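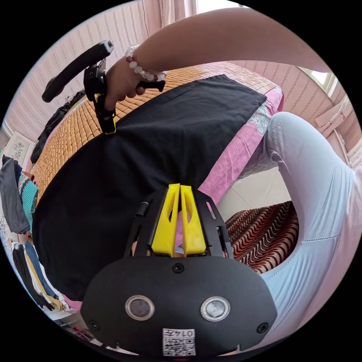 Dorota wrote in before I'd even finished typing this up: hers had been doing the same thing since September, she said, and she'd figured it was her wrists getting tired.

It wasn't her wrists! For anyone who missed the first messages, Plendel has told everyone folding laundry at home for the Posus project to stop using one batch of the hand-held grippers until they've been checked. The trouble is in the trigger. You squeeze, the fingers close, you let go, and every so often they stay shut for a second or two before they spring back. With a sock, who cares. With a finger in the way it's a different story, and two people here in Fovandale have been pinched badly enough to report it (bruises, no stitches, thank goodness).

I do this work myself a few afternoons a week, mostly black T-shirts and pants on the bed, one gripper in each hand, so I had a personal interest in finding out more.

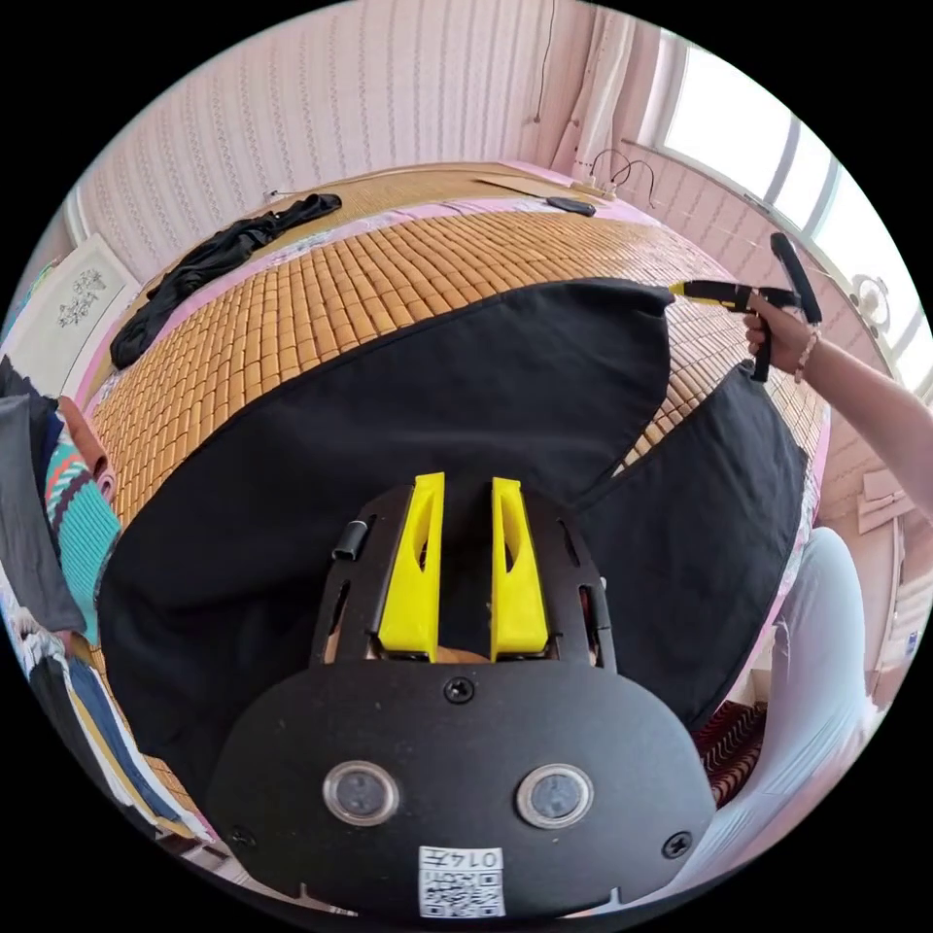
Anyway, I called the support line and got a very patient person who told me they had looked at 95 grippers so far and found the sticky return in 15 of them. The suspect is a little spring behind the trigger that picks up lint. Dark cotton seems to be the worst for it, and I believe that, because you should see what comes off my clothes. A gripper can pass the check in the morning and start sticking after lunch, so they want all of them opened up and cleaned, including the ones that seem fine.

There's a second headache too. When the fingers hang, the recording still goes down as a normal fold, and the robot arms at the Kurtuluş test room have been learning from those recordings. Over 19 hours of folding have been pulled out for now. One of the arms had apparently started holding on to sleeves after it was supposed to drop them, and it dragged a whole pile onto the floor. No one was near it, and the arm was switched off by hand.
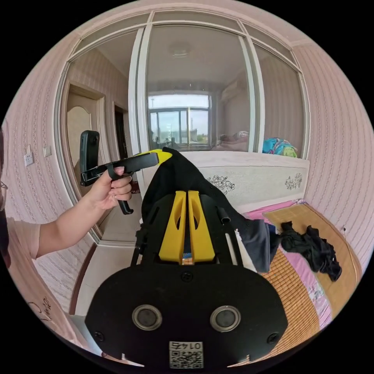
Photo: Plendel home folding program

So what do you do if you have a pair at home? Unplug them, put them back in the case, and don't try to fix the spring with oil (I asked, they groaned). Replacement triggers are going out by mail, and the drop-off desk in Fovandale is open until 7 p.m. if you'd rather hand yours in. Sessions you've already booked will be paid either way, they told me, though I'd keep the confirmation message just in case. Mine are going in tomorrow.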